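Do you really need to rest a roast chicken for half an hour?
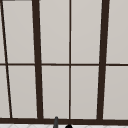

Window with a dark brown frame and pale grey panes.

Every November the same advice comes back around. Rest the bird, rest it longer, tent it with foil, walk away. Svenja Nägeli's newsletter had it again on Friday, and she wants 30 minutes for a plain chicken. I have my doubts.

The claim is that the juices "settle back" into the meat. Maybe they do. I roasted 3 chickens over two weekends, same size, same pan, same oven at 300 to start and then 500 for the skin. One got carved right away, one sat for 10 minutes, one sat for the full half hour under foil.

The first one made a puddle on the board, no argument there. I poured the puddle over the meat and ate it. The second made a smaller puddle. The third was lukewarm and the skin had gone soft, and I'd spent good time getting that skin crisp.

Kevin Ó Gríofa wrote to tell me I should have skipped the foil - fair point, and I may try it. He also says I should buy an Abera probe thermometer and stop guessing. I've owned two probe thermometers and they disagreed with each other, so I'm keeping my money for now.

For a turkey I'd still wait, if only to get the gravy made. For a chicken on a weeknight it gets 10 minutes on the counter, no foil, while I dress the salad.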